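Evening, after 9

Second full day on the basement humidity. Writing it down because last August I kept no notes and ended up repeating the same tests.

Meter read 62 percent at the bottom of the stairs before breakfast, door shut overnight, dehumidifier off. The Niro was showing 55 on its own panel in the same spot. I trust the meter more. The Niro's sensor sits behind the intake grille and reads low when the coil has been running, and it may take most of a night to settle. From now on only the meter goes in the log.

Emptied the bucket at 7:40, then ran the unit on high with the window closed. By noon the meter was down to 54 at the stairs and 58 in the northeast corner, behind the shelving. That corner is the problem. It was also the last to dry in spring, and the wall there has the white powder on it again, from the floor up to the second course of block. Brushed it off and marked the upper limit in pencil so I can see if it climbs.

Taped a square of plastic sheet to the slab near the corner and another to the wall, all four edges sealed. If moisture forms under the sheet it is coming through the concrete. If it forms on the room side it is condensation. Both need at least a day, so no result yet. I put the floor square where I won't step on it, which I failed to do last time. 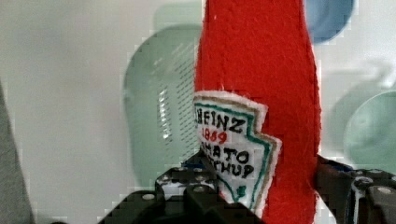
Went outside at one to look at the downspout. The Caron extension has slipped off the elbow again and was dumping against the foundation, two feet from the corner in question. The strap screw had stripped. Put in a longer one and added a second on the far side – should have done this in June. Ran the hose into the gutter for 12 minutes and the water now leaves the extension well past the flower bed. The ground by the wall is still flat, maybe tilted slightly the wrong way. It needs soil. I would like an inch of drop per foot for the first six feet and I have close to none.

Called Jurkico for a price on an interior drain along the north wall. They want to come and look before quoting, fair enough, but the charge for the visit is 319, credited only if I sign. Declined for now. Curside will deliver fill dirt for 100 a load and one load should be enough to fix the slope. Cheaper thing first. If the wall square stays dry after the grading is done and there has been a proper rain, I don't need the drain.

Afternoon spent moving boxes away from the wall. Everything cardboard is now on the metal shelves or upstairs. Two boxes had soft bottoms. One was tax papers, fine in the middle, wavy on the outside. The other was extension cords and didn't matter. Left a four inch gap behind the shelving for air and pointed the small fan along it on low.

Evening reading 51 at the stairs, 55 in the corner. Outside air felt heavy all day, so I kept the window shut, and I will leave it shut until the weather turns. Opening it in the afternoons was last year's mistake.

Tomorrow: read the meter before turning anything on, check both plastic squares, clean the Niro filter, measure the slope with the long level. Order the dirt if the level agrees with my eye. Also buy tape, the roll is nearly gone.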